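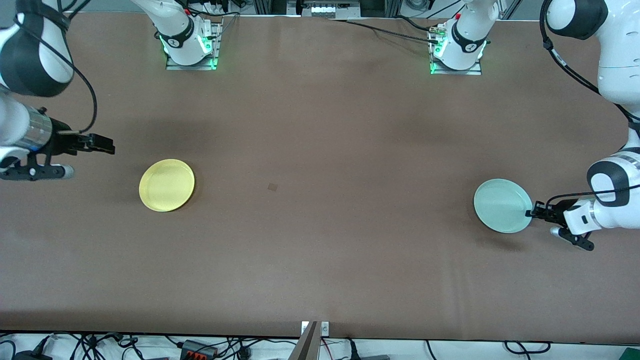
Category: Robot learning methods

Edero

Edero is a way of teaching two robot arms to share a job by copying people, and I've been keeping this page going since Pin-yu Leung first wrote the method up. The plate task is the one everybody asks me about! One arm grips a plate by the rim and lifts it while the other waits its turn (the waiting is learned too, which I still find pretty neat).

Training used 2,341 demonstrations, later grown to 2,645 when the thin-rimmed dishes kept slipping. Each arm gets its own small network, and the two swap a short message 11 times a second. Older methods like Jarkum ran both arms from one big network, and it tended to freeze up when the plates sat close together.

See also: Jarkum, Brudis gripper tests, Two-arm handling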